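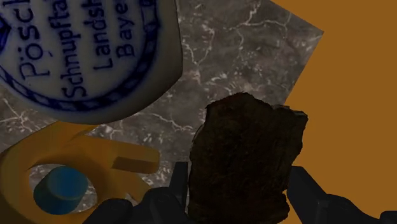 Why practice grasping in simulation before the real arm gets a turn?

A simulated arm can drop the same item all night without breaking it, and every attempt starts from exactly the same state. Changing the friction or the mass of an item takes one line in a config file.

That was the short version given at the Grulleck open day on 9th March. The lab is on the upper floor of the old mill building in Lestitz, 50 minutes by bus from Prirstead. I went mostly for the grasping demo. The rest of the program was conveyor sorting, which I had already seen in October.

The demo ran on Thampi, their in-house simulator. One screen had the rendered view looking down past the gripper fingers, the other had contact forces plotted against time. The view was the more popular of the two. The plot was more useful.

The items are cluttered on purpose. In the part I watched, the fingers had a dark brown slab with a ragged outline upright between them, something like badly burned toast. On the marble-patterned surface beyond it were an off-white ceramic vessel with blue lettering (Schnupf-something, rotated, so I read it with my head on one side) and an orange piece with a thick ring and a short blue cylinder inside the opening.

Irregular outlines are a fair test for a parallel grasp. With a box, both fingertips meet flat faces and the closing force goes where you expect it. With a notched edge, the contact patch can be small and off center, and the item wants to rotate about it. I asked whether the collision mesh matched the visible one. It doesn't. The collision shape is a set of convex pieces fitted to the scan, and small notches get filled in. The fingers can therefore stop slightly short of the drawn surface or slightly inside it. They consider this acceptable for picking and not acceptable for insertion, and insertion uses a finer mesh at a much lower speed.

Physics steps run at 2 milliseconds. Rendering runs at 30 frames per second and is decoupled from the physics, so a slow graphics card doesn't change the result. Visitors could edit the friction coefficient and rerun the grasp. The line for this was long and I got one turn. I set it too low to learn anything.

Two things I didn't get an answer to: how the fingertip compliance is modeled, and whether the lighting is varied between runs or fixed. The handout covers neither. I've sent both questions to the address on the back and will add the replies to this post if they come.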